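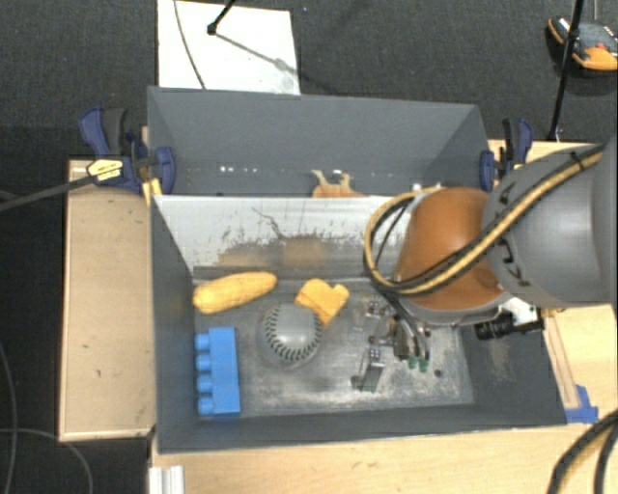
The Missing Chapter

Last updated: February

Melaniia Kuzmenko said she had chapter 8 in her bag, and Laiba Baloch said she doubted it.

They were in the back of the comics shop in Bralarham, the part with the radiator. Everybody who had ever read Flusbridge knew that it went from chapter 7 to chapter 9. The otter family leaves the mill at the bottom of a page, in the rain, and on the next page they are living in a lighthouse and the father has a limp. The publisher, Collet, had never explained it. Readers had been explaining it ever since, mostly badly.

"I've seen three of these," Laiba said. "One was traced. One was somebody's homework. The third had a cell phone in it."

"You haven't seen this one."

"Where did you get it?"

"A house sale in Ernmont."

"It's always a house sale."

Melaniia put the envelope on the table. Laiba let it lie there while she finished her tea, and then she wiped her hands on her skirt and slid out the pages. There were four of them, which was already wrong. No chapter of Flusbridge had ever been that short.

The first page showed the otters on a road. The ink was good. She would give it that much. The rain went down in short, broken strokes, thicker at the end, and the mother had the dent in her hat. Anyone could copy a hat. On the second page they slept under a cart. On the third the father went back for something and you didn't see what.

"He'd never do that," Laiba said. "He hates that mill. He spends seven chapters trying to get out of it."

"Maybe he forgot something."

"Then it would be set up. You don't send a character back for nothing."

She turned to the fourth page. The father came up the road in the gray part of the morning, limping, with the youngest one's kite under his arm. It was torn. The youngest was still asleep, and he put it down beside her, and that was where it stopped.

Laiba went back to page three and looked at it for a long time. Then she went and got the collected edition from the front of the shop, the fat one, 623 pages, and opened it at the lighthouse. In the corner of the kitchen, behind the stove, there was a triangle with a patch on it. She had always taken it for a dishcloth.

"Well?" Melaniia said.

"A good forger would have noticed the dishcloth."

"You didn't."

"I'm not a forger." She squared up the pages and put them in the envelope, and kept her hand on it. "How much did you pay?"

"Four dollars. It was in with some sheet music."

"Nobody sells this for four dollars," Laiba said. "It's a fake. Can I keep it until tomorrow?"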